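Can a machine do kitchen and shop chores yet?

Posted by Clementina Garcia, 09/02/2026, in Home and Workshop

My brother runs a small repair shop in Lurkville and I do the books for him. Between his place and mine there are a lot of dull jobs: putting pots away, clearing the table, getting tools back where they belong. We have 25 dollars a week in the budget for a helper and can't find one. Is there an arm we could buy or rent that does this kind of thing without somebody standing over it?
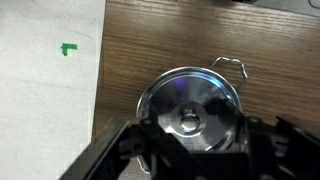 I don't need it to be fast. If it took all night to clear one table I would be fine with that. I do care about dents and scratches, and my pots have thin wire handles that swing around. I read a Stirnard brochure that says "ready for the home" but gives no details.

Sial_fan

Short version, no. Picking up one thing from a table is doable if someone has set the machine up for that thing. A mixed table is harder. A rubber duck gives when you squeeze it, a metal bowl doesn't, and a box with a lid can come apart when you lift it by the top. You want one arm that deals with all of them, in any order, lying any way up. I would wait.

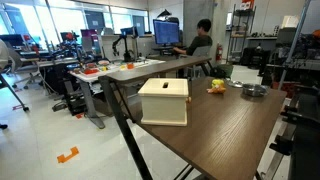
Dorrit M. disagrees with the waiting part. We rented an arm from Clunevberg in April for the shop and kept it 2 months. It got 80 percent of the loose parts into bins, and that was with the parts spread out and the same bins in the same spots every time. The rest we did by hand. Setup took seven days. For your brother that might be worth it. For a kitchen, no.

Ask him what is really on his benches, though. Cables were the worst for us. A coiled one is all right, but once it hangs off something else you pull the whole lot along with it. Clamps on the bench edge get in the way of the arm too - we ended up moving ours.

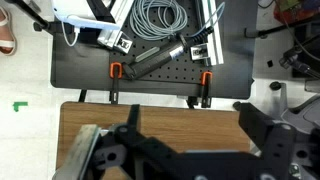 benchrat: same here with cables. Zip tie them first or leave them out of it. Also check who pays if it drops something, our rental agreement said we did.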